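2025年1月14日配布　声楽史演習・補助プリント

# 「よく通る声」は録音から聴き取れるのか

前回の続き。前回のリアクションペーパーで、ソプラノのソロ・アルバムについて「この声ならどんな大ホールでも届くはず」と書いた人が何人もいた。気持ちはわかるが、根拠がない。今日はこの「届く」という言い方を疑ってみる。

## 1. 批評のことばをまず疑う

配布した批評の抜き書きを見ると、「ホールの隅々まで届く」「オーケストラを突き抜ける」「輝かしい芯」といった表現が、実演評にもCD評にも同じように出てくる。実演評なら、書いた人はひとつの席に座って聴いている。隅々まで届いたかどうかは、その席からは確かめようがない。CD評になるとさらに怪しい。聴いているのはマイクが拾い、ミキシングされた音で、歌手とオーケストラの音量比は録音スタッフが決めたものかもしれないからだ。

Avicoレーベルから出たバリトンのCristóvão Sampaioのアリア集を例にとる。ブックレットには「スタジオの壁さえ狭く感じさせる声量」とある。聴けばたしかに堂々としているが、声は左右のスピーカーの中央に大きく置かれ、木管はかなり後ろに引いている。この位置関係を舞台上で再現するのは無理だと思う。声量の証拠として使うには、条件が悪すぎる。

念のため書いておくと、Sampaioの歌が悪いと言っているのではない。フランスものの子音の扱いなどは丁寧で、私は好きである。疑っているのは宣伝文のほう。

## 2. 「歌手のフォルマント」について

教科書にはたいてい、訓練を受けたオペラ歌手の声には2,000〜4,000 Hzの帯域にエネルギーの山があり、それがオーケストラの上に浮かんで聴こえる、と書いてある。男声については研究の積み重ねがあり、大筋は信用してよい。オーケストラの音は高い帯域に行くほど弱くなるので、その隙間に声のエネルギーがあれば聴こえやすくなるという説明も筋が通っている。

ただし、次の点は教科書の図を見るだけでは抜け落ちる。

- 図はふつう長時間平均スペクトルで、曲のある一瞬の状態を示すものではない。
- 比較対象のオーケストラがどの曲のどの部分なのか、編成はどうか。弦のピアニッシモと金管の総奏では話が違う。
- 山の高さは音量、母音、音高で変わる。ひとりの歌手につきひとつの値があるような書き方には注意。
- ソプラノにそのまま当てはめてよいかは議論が分かれる。

最後の点は大事なので少し詳しく。基音が200 Hzの男声なら、倍音は200 Hzおきに並び、どの帯域にも倍音が細かく入る。声道の共鳴でできる山の形は、その倍音の並びからおおよそ読み取れる。ソプラノが基音700 Hzの音(五線のいちばん上のファのあたり)を出すと、倍音の間隔も700 Hzになる。こうなるとスペクトルはまばらで、共鳴の山がどこにあるのか、外に出てきた音だけからは推定しにくい。

高音域のソプラノは、あごを開くなどして第一共鳴を基音の近くまで上げることが知られている。「届く」理由としてはこちらのほうが大きいだろう。代償として母音の区別は失われる。高い音で歌詞が聴き取れないのを発音の怠慢と決めつける批評があるが、物理的な制約を無視している。

## 3. 測定アプリの数字

昨年度のレポートで、スマートフォン用の解析アプリAvideを使った人がいた、と前回のプリントに書いたが、正しくはAvider。訂正しておく。

そのレポートは、Sampaioの録音と別の歌手の録音をAviderにかけ、高域の山が高いほうを「より訓練された声」と結論していた。手間はかかっているのに、結論は採れない。理由を書く。

まず、二つの録音はマイクも会場も違う。イコライザーで高域を少し持ち上げれば、山は編集室で作れる。次に、解析した部分に伴奏が入っていた。声のスペクトルのつもりで、ヴァイオリンの倍音も一緒に見ていたことになる。さらに、圧縮音源を使ったのかどうかの記載がない。

Cledeckの携帯録音機で自分たちの声を録り比べる案も出ている。同じ機械、同じ部屋、同じ距離、無伴奏ならずっとましである。それでも、近い距離で録った音から客席での聴こえ方は直接にはわからない。声は前方に強く出るし、その偏りは帯域ごとに異なる。

## 4. ホールの側の事情

Asamoahホールは「声に優しいホール」として紹介されることが多い。この評判もいったん脇に置きたい。客席が700のホールで室内オペラを聴いた人と、客席が4,000の劇場でヴェルディを聴いた人とが、同じ「よく通る」という語を使っている。語は同じでも、経験はまるで違う。

オーケストラがピットに入っているか舞台上にいるか、歌手の背後に反射面になる装置があるか、といった条件も効く。幕や布の多い装置は高域を吸いやすい。演出家の名前は批評に必ず出るのに、装置の材質に触れる批評はめったにない。

歌手が「このホールは歌いやすい」と言う場合も、そのまま客席の音の良さと取らないこと。舞台上に自分の声が返ってくることと、後方席で聴こえることは別の現象で、片方だけが良いホールもある。

## 5. 次回までの課題

1. 手持ちの声楽アルバム評をひとつ選び、録音から確認できる記述とできない記述に線を引き分ける。
2. 確認できない記述について、何があれば確認できるかを書く。
3. 分量は日本語で2,000字まで。超過分は読まない。

「感動した」を消せという意味ではない。感動の原因を声量に帰している箇所があれば、そこに印をつけてほしい。
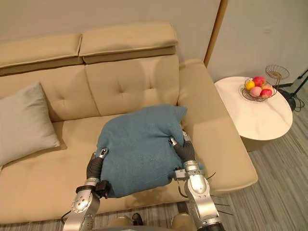
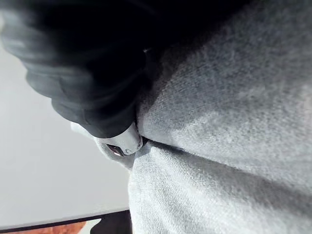
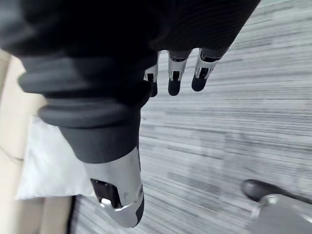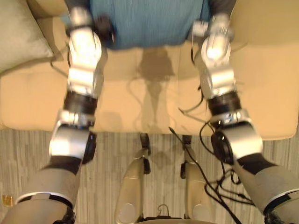
**問い**　録音だけを聴いて、その歌手の声が大ホールで届くかどうかを判断できますか。

**答え**　録音だけでは判断できません。音程、フレージング、母音の色、ヴィブラートの性質などはかなり聴き取れますが、オーケストラに対する音量の比は、マイクの位置とミキシングに左右されます。同じ歌手のライヴ録音が複数の会場で残っていれば推測の材料にはなります。その場合も、放送用に声の近くへマイクを置いた録音が混じっていないかを先に調べてください。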